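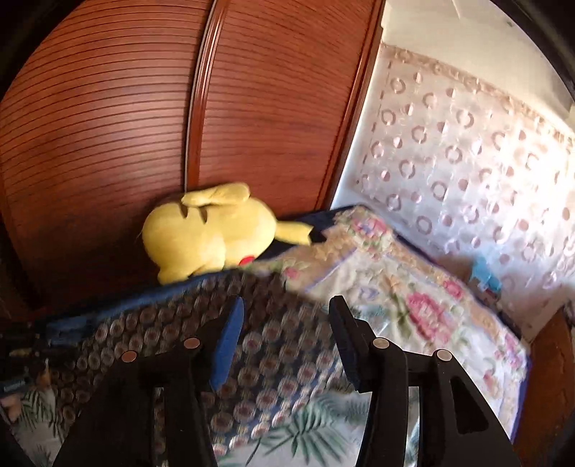 What can you do with a worn quilt that is too tired for the bed but too good to throw out?

Bring it to the mending evenings at the Zamton library, where the town's quilters will show you how to patch it, rebind it or turn it into something new.

The evenings are back in May, and what a comeback it is! When the first one ran last fall, the organizers put out 14 chairs and hoped to fill half of them. By the end of the winter people were sharing tables, sitting on the window ledge and threading needles in the hallway. The library has now handed over its big reading room for the whole spring run, with doors opening at 6 p.m. and the kettle on shortly before that.

Anas Sayegh, who started the group after inheriting a trunk of his grandmother's bedding, is thrilled with how far it has spread. "I thought we'd get a few people who already sewed," he said. "Then a man walked in with a coverlet that had a hole the size of a dinner plate, and he'd never held a needle in his life. Three weeks later he was teaching the person next to him how to do a ladder stitch. I still grin when I think of it."

The spring program opens with binding, the strip of fabric that wraps the outer edge of a quilt and usually wears through first. After that come patches, then hand quilting, and then a session everybody has been asking for on old stains and careful washing (bring a pillowcase you don't mind experimenting on). Beginners can join at any point. Thread, pins and needles are provided, and there is a box of cotton scraps that seems to get fuller every time someone takes from it.

Part of that is thanks to Žukauskas, the fabric shop in Jondthorpe, which has donated around 300 offcuts - stripes, florals, plain cottons and a few gloriously loud prints that were gone from the box within minutes. The shop is also lending two sewing machines for anyone whose seams are too long to face by hand.

The season ends with a show in the library lobby, and it should be a lovely one. So far 17 people have signed up to hang their work, from a crib quilt with a new back to a king-size bedspread that took most of the winter to repair. Each piece will have a card telling its story, written by whoever mended it, and visitors are welcome to turn up the corners and look at the stitches on the back.

Places are free, but tables fill quickly, so put your name down at the front desk. Larger quilts are fine - just mention the size when you sign up so the group can push two tables together.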